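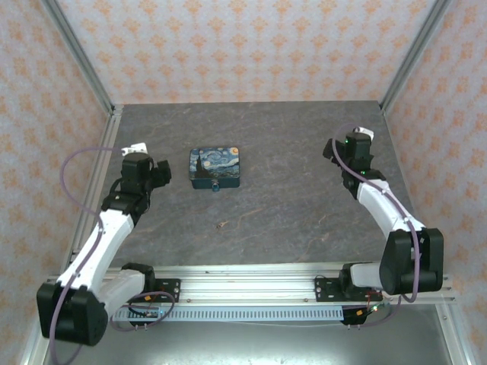 How to Get an Oil Stain Out of a Stone Countertop

Stone is sold as the surface that will outlive you. It may, but it will spend those years remembering every drop of olive oil you ever put down on it. The fix is a poultice, a grand word for mud.

What you need

Baking soda
Water
Plastic wrap and painter's tape
A plastic or wooden scraper
Dish soap
Patience, sold separately

Step 1. Wash the spot with dish soap and warm water, then dry it. Some stains give up at this point. Mine never have.

Step 2. Stir water into the baking soda until it looks like peanut butter. If it runs, add more soda. I used 300 grams on my first try, enough to frost the whole kitchen.

Step 3. Spread it a quarter inch thick and a little past the edge of the stain. Try a hidden corner first if your stone is polished and you are fond of it.

Step 4. Cover with plastic wrap, tape down the edges and poke a few small holes. Leave it for a full day. Family members will ask what it is – tell them not to lean on it.

Step 5. Take off the plastic and let the paste dry completely, usually another 12 hours. The drying is what pulls the oil up, so keep the hair dryer in its drawer.

Step 6. Scrape, rinse, dry and look. A fainter stain means it's working, and you get to do it all again. Old ones can take three or four rounds.

Skip vinegar and lemon juice, whatever your aunt says. Acid etches marble and limestone, and a poultice won't fix that.

Once the stone is clean and dry, reseal it according to the label on your sealer.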